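Wallpaper. Yes, again

Third email this month asking me what shade of off-white to paint a hallway. Third! My answer is none of them. Put up paper. Flowers, birds, stripes, a repeating lobster, whatever you like looking at while you hunt for your keys.

I know the argument against. Resale. Everyone says resale, like we are all just minding the house for the next people. My neighbor Noman Minhas lived with greige for 11 years so that a buyer wouldn't be put off, and then he sold it and the buyer painted everything navy in the first week. He drove past and saw it through the window. Still mad.

So who was the greige for?

Go and look at a paint chart sometime. The Norico one at my hardware store has 153 colors on it and I swear most of them are oatmeal. Oatmeal with the light off. Oatmeal by the sea. You stand there on a Thursday night holding two squares you can't tell apart and you pick one and feel nothing. That's the part that bothers me. You're going to see that wall every day and you feel nothing about it going in.

Pick a paper and you feel something right away. Sometimes it's fear. Fine.

The other thing I hear is that a pattern is "too busy." Too busy for what? My grandmother had roses in the kitchen, ferns in the bathroom and some kind of pheasant going up the stairs, and she was the calmest person I ever met. Kids did homework in front of those roses. Nobody got dizzy. Busy is a pile of mail and four chargers on the counter, and white walls don't fix that, they just light it better.

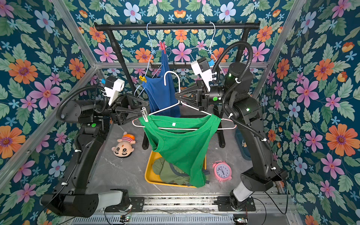 Start small, but start loud

People go wrong in the same way. They finally decide on paper, get nervous, and buy the quiet one. A pale leaf on a slightly paler leaf. Then from the door it reads as a stain and they tell everybody wallpaper was a mistake.

Go dark. Go big on the flowers. A dark ground is kinder than you'd think, it hides scuffs and crooked corners and the seam you rushed at the end. And do the little spaces first. Closet, laundry nook, the weird bit under the stairs, the toilet with no window. A small space is one or two rolls. If you hate it you have lost a weekend.

All the walls, too. I will die on this one. The single accent wall is a person apologizing. Take it round the sides and the space turns into somewhere.
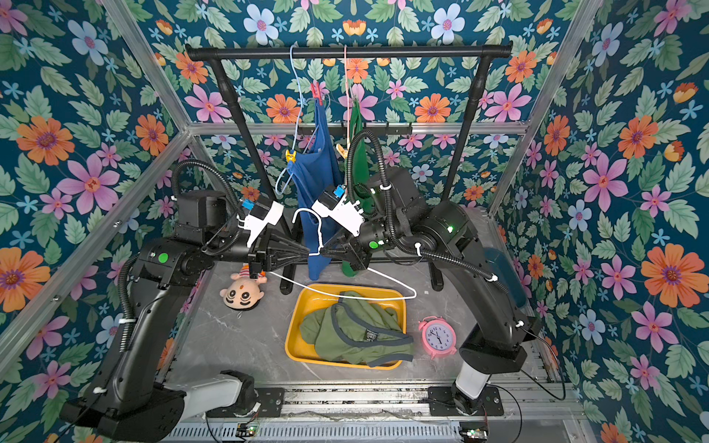
Back wall and both sides: orange daisies on deep teal, with a black clothes rack.

Ildikó Vida hung paper for a living until her knees gave out and she told me the jobs she remembers are all closets. One was a Rissanen print, huge poppies, in a coat closet no deeper than her arm. The couple wanted $300 spent and not a dollar over. They left the door open for a month afterward. She did plenty of big living rooms in her time and can't picture one of them now.

Money, ok. It's not nothing. I paid $800 for my dining room, Drula paper, good paste, and a guy called Mateo who was worth every cent and hummed the whole time. Paint would have been a lot less. But I'd painted that room 4 times before and disliked it every single time, so add that up, I havent dared.

Renters, the peel-and-stick stuff is better then it used to be. Test a scrap behind a door first and leave it a few weeks. Some landlords will say no. Some won't even notice until October when they come to look at the boiler, and mine asked where I got it.

Anyway. To the woman with the hallway, who wrote back to say "but what about a soft white" — no. Order samples. Tape up the one that scares you and walk past it until Sunday.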